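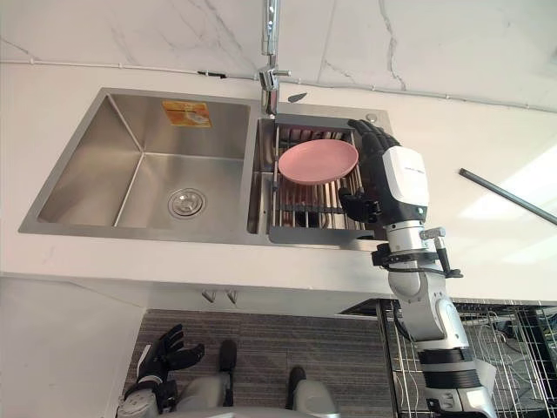
Fares Tannous wrote:

I am ready to give up on drying dishes on the counter. We have a double sink, one big side and one little side, and the little side mostly collects sponges and a colander. The rack sits out on a mat next to it and takes up the only good stretch of counter in the kitchen. The mat never gets dry underneath. I keep seeing people mention racks that go right down inside the small basin, but I can't picture how a dinner plate stays up in there. Doesn't everything slide into the middle? And where do you rinse, if the faucet swings over both sides and one of them is full? We also switched to plastic plates when the kids got old enough to set the table, and those seem to hold water forever. Is it the plates or is it me?

(Kernero Kitchen List, message 201)

Fares, do it! I put off getting an in-sink rack for years and now I want to go door to door about it.

Taking your questions out of order. Rinsing is no problem at all. Wash in the big side, rinse in the big side, and move things straight over the divider. The drips land in the small basin, where there's a drain waiting for them, and the mat can go live in the garage. My counter is white and it used to show a tide line wherever the old mat had been. I scrubbed at that line every weekend for I don't know how long.

On plates sliding: this depends completely on how close together the rods are. The first rack I tried was a coated wire one from Sawatzky with big gaps, and you're right, everything headed for the middle and lay down there in a heap. The one I use now is a Hosholm, stainless, with parallel rods set close, and it fills most of the small basin. Plates lean on it quite happily. They don't stand at attention like they would in a rack with proper slots – they tilt, and tilted turns out to be fine for four of us and whoever stays for supper.

Measure the inside of your basin at the bottom as well as at the top. Mine is 13 inches front to back at the rim and noticeably less down below, and I very nearly ordered by the top number. Gerd Dreßler had a good trick on the list a while back: cut a piece of cardboard, drop it in, trim until it sits where you'd want the rack, and take the cardboard shopping. I did feel a bit silly carrying it around the store but it worked beautifully.

Now the plastic. It's the plates, a little, and it's everybody's plates. Plastic doesn't hang on to heat the way china does, so the water isn't in any hurry to leave. Ours are Praten, the matte ones, in pink (my daughter picked the color and I have come around to it completely, they look so cheerful in a steel sink). The part I hadn't thought about is the underside. Anything with a raised rim or foot on the bottom keeps a little ring of water if you lay it upside down, and then you pick it up and it runs down your sleeve. So I look at the bottoms now, before I decide how a thing goes in the rack.
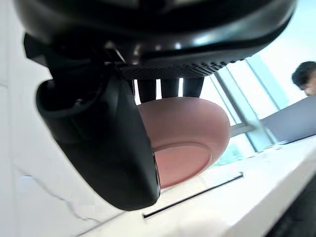

Pink, matte, and a raised rim around the underside.

With bowls and anything deep I go at a slant, open side mostly down, with one edge up on the side of the rack so air gets in. Flat on their faces they fog up inside and stay that way until lunch. Small plates first, at the back, then the bigger ones leaning toward you. Cups wherever. I don't put knives in there at all, they go in a jar on the other side of the faucet, points down.

One more thing that helped was washing less at a time. I used to let it build until there were 32 things by the sink, and no rack in a small basin is going to take that. Now I do breakfast after breakfast and supper after supper. I know how obvious that sounds! But with the rack right there it's two minutes, and I put the dry ones away while the kettle is heating, so there's always room.

Cleaning the rack itself: I lift it out about once a week and run a brush along the rods, then wipe out the basin underneath. Crumbs do get down there. A brushed steel sink looks wonderful after a wipe and a dry towel, and I'll admit I sometimes do the big basin too just to see it shine. If you have hard water, a little vinegar on a cloth takes the spots off. Rinse it well afterward.

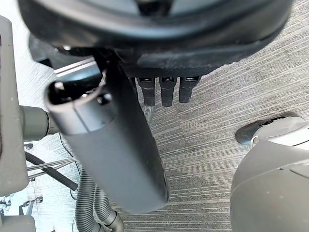
Black tube, gray carpet.

What I haven't solved is pans. My big skillet is too wide for the small side, whichever way I turn it, and it ends up on a towel. Mark Anthony Sebastian wrote once that he dries his on the stove over low heat for a minute, which is great for cast iron, but mine has a handle I don't trust. If anyone has a rack that takes plates and a wide pan both, in a small basin, please tell me which one.

Also, Florence Nguyen, you asked last month whether the close rods scratch plastic. I've been looking, and no, not that I can find. The marks on ours are all on the eating side, from forks and from one enthusiastic attempt at cutting pizza.

Fares, send your basin measurements when you have them and I'll check them against mine. I still have the cardboard if you want it mailed, it weighs nothing.

Mogens Thoroddsen

--
Kernero Kitchen List
Please trim quoted text when replying. Attachments over 500 KB are held for the moderator.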